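Bars scratching up the bottom of our metal bin, what do I line it with?

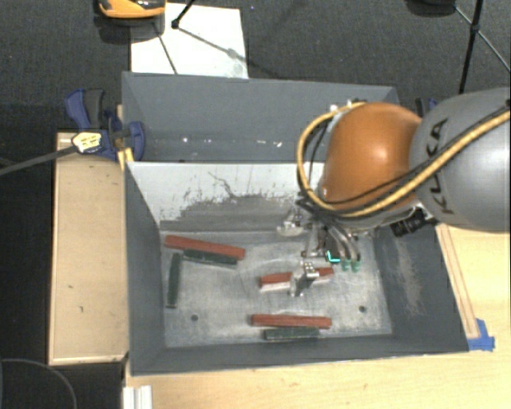

The bin, red and green bars in it

Poster: dondorach48

We keep our bars in an open grey bin between two wood worktops. Floor of it is metal and it's getting pretty scuffed. Bars go in and out all day and the noise is awful by 12 or so. Tried an old towel, bunched up in the corners by lunch. Want something thin that stays flat and wipes clean. Budget is 30 bucks, bin can't be swapped out. Also would like to keep red and green apart if theres an easy way. Thanks

Lozano_shop

Rubber mat, the ribbed kind sold for drawers and toolboxes. Cut it a hair big so it wedges against the walls — no glue. Ribs run the long way or crumbs collect in them. Make a paper template first, I skipped that and wasted half a roll. Wipes down with dish soap.

For the colors just stand a strip of scrap wood on edge down the middle. Couple dabs of hot glue on the mat, not the metal, so you can pull the whole thing out when it needs cleaning. Make it low enough that you can still reach over.

hikavholm131

scuffs dont hurt anything, leave it

Dindetti

Agree with the mat but get the smooth one if your bars have sharp edges, mine chewed up the ribs in a month. Felt is quieter but it holds dust and you cant wipe it. Had felt in ours since June and already want it gone. Would skip the divider til the mat is in, see if you still want it.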